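Rewiring the bench power strip

The strip behind my workbench had been misbehaving since September. Anything plugged into the last two outlets would drop out for a fraction of a second when the drill press started, and the bench supply would come back up with its output off. I lost a long battery test to this and decided to rebuild the whole run.

The old setup was a Brutico strip feeding a second, shorter strip, which is poor practice and was my own doing. Total load was never the problem. The drill press has a high starting current, and it shared a long, thin cord with everything else. I measured the voltage at the far outlet with the press off and again while it spun up. The dip was plain on the meter's minimum hold, and a handheld meter will miss the worst of it anyway.

The new layout has two branches. One goes to the machines: drill press, grinder, vacuum. The other goes to electronics: bench supply, soldering station, lamp, chargers. Each branch has its own breaker in a small surface-mount enclosure, and each has its own cable from the wall. They meet only at the house panel. If you rent, or if your local code wants an electrician for this, get the electrician. Mine looked over the plan before I bought anything and made me go up one size on the machine cable.

Parts came from two places. Zollska had the enclosure, the rail and the terminal blocks. Jeon had the cable, which I bought by the foot and cut with some slack. The total was 13 dollars over what I had budgeted, mostly cable glands. I always forget glands.

Notes on the terminal blocks, for anyone using the same ones. The strip length printed on the side is 9 mm. Take it seriously. At longer lengths bare copper shows at the entry, and at shorter ones the clamp closes on insulation and the joint feels tight when it isn't. I use ferrules on all stranded wire. Solid wire goes in bare. After the last screw I go back to the first and tug every conductor by hand, then retighten. Two of mine moved on the first pass.

Labels: I print them, put them on both ends of every cable before anything is cut, and cover them with clear heat shrink. Masking tape and marker lasted less than a year in the old enclosure. The ink was still readable – the tape had simply let go and was lying in the bottom of the box.

The next question was how to shut off the machine branch from where I stand. The breakers are behind the bench and I would have to lean over the drill press to reach them, which is exactly where I don't want to be if a bit grabs.

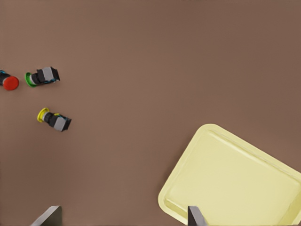 I settled on a latching stop button that opens the coil circuit of a contactor, with a separate momentary button to start. The button carries only the coil current. The contactor does the real switching and also drops out when power fails, so the grinder does not restart by itself when the lights come back. A plain toggle will not give you that. The stop contact must be normally closed, so that a broken wire has the same effect as pressing the button.

My contactor is a Prastavov with a 600 volt rating, far more than a home shop needs, but it was the one in stock with a coil voltage I could use. Check the coil voltage separately from the contact rating. They are printed close together on the body and it is easy to read the wrong one.

The stop button is mounted 52 inches off the floor on the left upright. I tried it lower first and kept hitting it with my hip.

With the press starting under load, the electronics branch now shows no dip that I can measure. The battery test is running again. Still to do: a proper cover for the cable drop behind the vise, and a second outlet for the vacuum, which has the shortest cord of anything I own.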